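From: Žukauskas
To: Hiveck handling list
Subject: Re: Draft rule on grip notes

> Do we need a separate line in the log for each kind of object?

Yes, from March on.

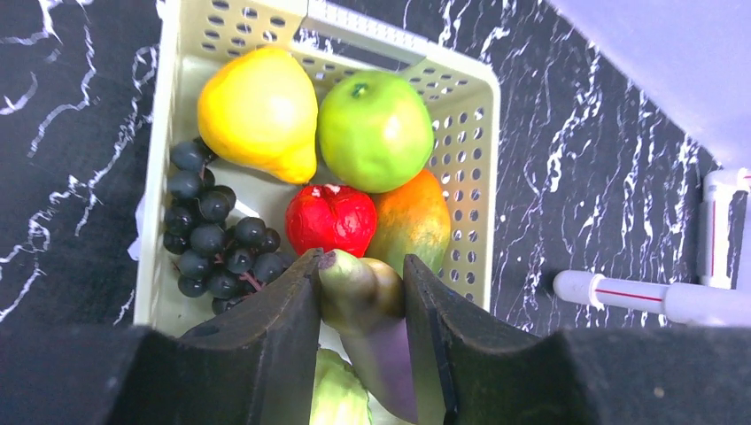
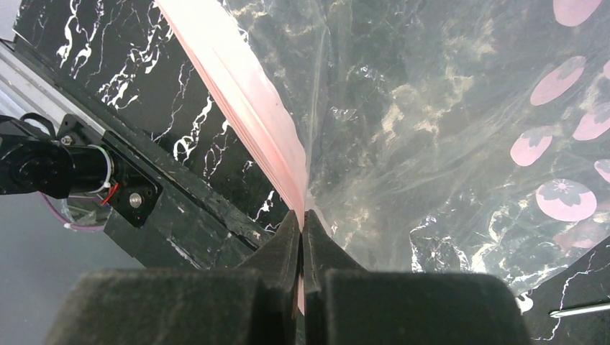
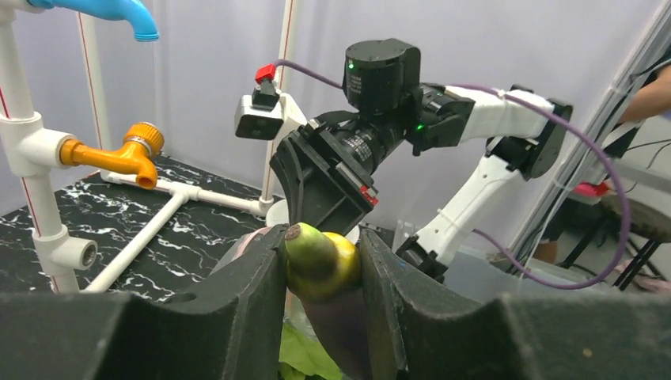
The Vollelia draft asks for one grip note per object type, and I would keep that. Film and solid things need different limits – a bag pinched by its pink edge can't share a line with an eggplant. Section 5 should say so. Comments to me within 2 weeks, please.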